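Gallery: The Colta sandwich station, up close

Reading time: 3 min

Print this page | E-mail this page

Every spring a company offers to take over the lunch rush. This year one of them is Jiser, and the product is Colta, a tabletop kit with one arm and one gripper that is supposed to build burgers and sandwiches for small kitchens. The brochure says it "removes the bottleneck." I have worked behind a counter, and the bottleneck was never the person putting cheese on a bun. It was the grill, the fryer and the customer who wanted to change the order.

Jiser sells Colta as a monthly service. The base plan is 518 a month with a 9-month minimum, and the sales sheet promises 80 sandwiches an hour "under standard conditions." I asked what those conditions were. The answer came by e-mail and ran to one sentence: all ingredients cut, cooked and loaded ahead of time. So you still pay somebody to slice, cook and load. I also asked how long a full reload takes and was told it depends on the menu.

Turunen, which makes a competing station, at least prints its reload time. It is 90 seconds. I haven't checked that one either, but there is a number on the page that a buyer can hold them to. Borkska dropped out of this market last April, and its old customers I spoke to mostly missed the service technician.

The arm itself seems decent. My doubts are with everything the customer has to do to keep it fed.

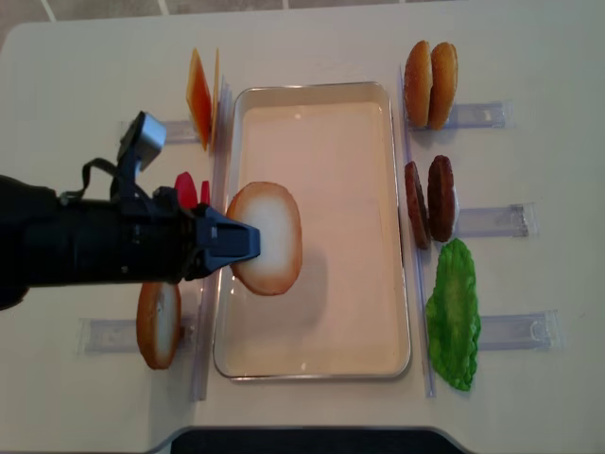
Words: Mirko Rizzi
16 March 2020

A bun slice on its way over the tray. Look at the clear holders along the sides, with the cheese, tomato, patties and lettuce all standing on edge for the gripper. Who stands them up at noon with a line at the door? The sales sheet doesn't say.

One more thing to press Jiser on before signing: sauce. The base plan has none, and the add-on is "coming." I would also want to know who cleans those slots, how often, and whether the holders come off without tools. Ask for the answers in writing, and ask to see a tomato from your own supplier go through it, a ripe one.

Prices are for a single station and leave out delivery and setup.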